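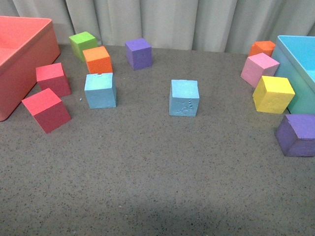

Blocks and Bins – Table Gallery

Welcome to the gallery of our small play corner in Flata. My name is Siamak Moradi, and I collect here the sorting games we set out on the gray speckled table. I will add more pictures in May.

Foam cubes before sorting. Red, blue, orange, purple, green, pink and yellow are mixed in the middle. The coral bin is on the left and the light blue one on the right – both still empty.

The foam is light and makes almost no noise when it falls. We keep around 200 cubes in the cupboard.

Posted Feb 10, 2021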